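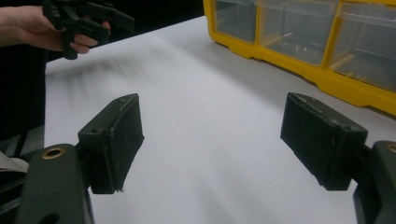 Figure 1. Hand-held grippers at the work table, with the yellow drawer organizer at the far side.

Search this site Enter keywords Go

Dridness project, progress report to Kollbridge
17 May 2022
Prepared by Gilang Hidayat

In this period we worked on the small parts task, where a person opens a drawer and takes out one piece with a hand-held gripper. The recordings are used to train the policy that will later run on the arm at Hamada.

We now have 1,674 recordings which passed the check. A further 166 were rejected, most of them for lost tracking when the gripper came very near to the table. The white table top has few features for the tracker, and we think this is the main cause, but we did not yet test it with another surface.

The training was done two times with the same settings. The first policy used only recordings from one operator, the second used all of them. On the arm we made 13 trials with each policy. The first one finished the task in six trials, the second in 11. The number of trials is small, so I ask you to read this as a direction and not as a final result. The remaining failures of the second policy were both at the same step - the fingers closed before they reached the drawer front.

The finger pads need attention. The gripping faces are worn and some edges are frayed. We do not know how much this changes the grip, and for that reason I would like to replace all pads before the next round and write down the date of change for every tool.

The delivery of the second organizer from Zirkside is late. We continue with the present one, so the test on unseen drawers moves to the next period. The budget is not affected.

Next steps: new pads, a repeat of the 13 trials with the second policy, and a short test with a patterned cover on the table. I will send the table of all trials separately.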